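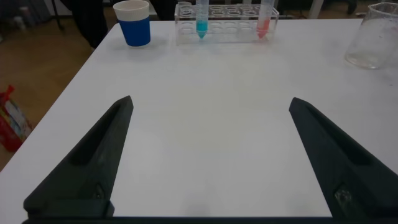
Figure 8.1 White tabletop between two gripper fingers

Chapter 8: Storing Data in the Browser

A web page often has to remember small things between visits, such as a language choice or a half-filled form. Cookies can do this, but they travel with every request to the server. Web Storage keeps the data on the user's machine – as pairs of keys and values, both strings.

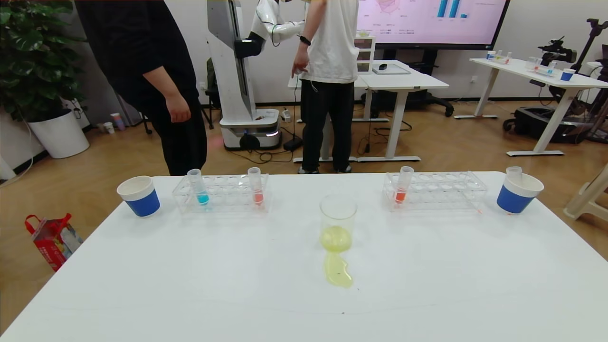

Figure 8.2 Beaker and test tube racks on a table

We begin with localStorage, then turn to sessionStorage, which lasts only as long as the tab. The Wurko notes page from Chapter 3 is used throughout.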